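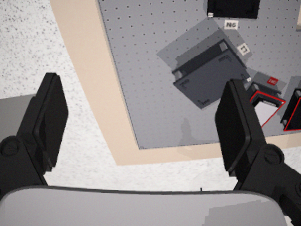

So do I still have a job in spring or not, Buppha Khamphan asked before the slides were even up, and could someone please answer that one first. Fair enough. It goes first.

Bin cell at Porthorpe: your questions
Updated November. Will keep adding as they come in.

Do I still have a job in spring?
Yes. No layoffs tied to the bin cell. That's in writing, signed copy is on the board by the time clock. It covers everyone on kitting at Porthorpe, nights included. It runs through the end of next year. After that it gets renegotiated like everything else, and we can't promise past it.

What is the arm going to do?
Bin work. Reach to the bin wall, pull a bin, put it where it's needed, bring the empties back. Two-finger gripper. It does not open boxes, does not count parts out, does not touch anything with a loose cable. Those stay with people.

How many people does it replace on the line?
4 positions on kitting change. Two become cell tenders, one goes to receiving, one to rework. All four get first pick in seniority order. If you don't like any of them, talk to Rogério Camargo before the list closes, not after.

Will my pay go down?
No. Your current rate is the floor. Cell tender is a grade up once you sign off on the training.

What about piece bonus?
This one got heated, sorry. Piece bonus goes away for the cell because the arm sets the pace and it wouldn't be fair to pay you on that. The average of your last six months gets rolled into the hourly. Everybody else on hand kitting keeps the bonus as is.

Is it watching me?
The cameras on the cell look at bins and labels. No audio. Footage is kept 10 days and then wiped. Supervisors can't pull it for attendance or discipline, that's in the same signed sheet. If somebody tries, tell your steward.

Why are we doing a simulation first?
So the dumb mistakes happen on a screen. Trurnbridge, the integrator, is running picks against a model of the bin wall before anything gets bolted down here. Bad grabs, bins sitting crooked, red-edged ones right next to the plain dark ones, labels it can't read. Every week we get a list of what went wrong. Ask to see it, it's not secret.

How many picks before it comes to the floor?
1,000 in a row in the model with no dropped bin. Then the same again in the fenced area at Wolde, with real parts. Then us.

And if it doesn't make it?
Then it doesn't come. Date moves. It has moved once already.

Do bins have to go back square now? I heard crooked ones jam it.
It's supposed to cope with some crooked. Please don't start straightening every bin on your break, thats not your problem to fix. If it can't handle how we really leave them, Trurnbridge needs to know.

Labels?
Yes, big change here. Handwritten tape has to go. There are 136 locations on the kitting wall and we're relabeling all of them before the cell shows up. Short codes, printed. If your section has a code that makes no sense, cross it out on the draft sheet and write the right one. You know the wall better then the drawing does.

Can I reach in if it's stuck?
No. Stop button, wait for the light, open the gate, then reach. Every time. Even if it's just a bin an inch out. Two tenders got written up at Grosska for skipping the gate and we'd like zero here.

Who clears a jam on nights?
Night tender. If there's no trained night tender on shift, the cell stays off and we kit by hand. Don't let anyone talk you into running it.

Is training on the clock?
Yes, all of it. Most sessions start at 2 p.m. so both shifts can make one. No test on paper. You show the trainer a stop, a gate entry, a restart and a bin swap.

I'm not good with computers. Be honest, am I out?
No. Tender screen is five buttons. Part of the training is in Portuguese if you want it, see Rogério.

My shoulder is shot from the top row. Does the arm take the top row?
Top row first, that was the ask from the safety walk. Heavy bins after. Bottom row later maybe, no date on it.

Can we name it?
Already three suggestions, two of which can't go on a sign. Box is in the break room.

Something not on here?
Slip it under the kitting office door or grab Rogério at shift change. No name needed. Answers go up on this page, usualy within the week.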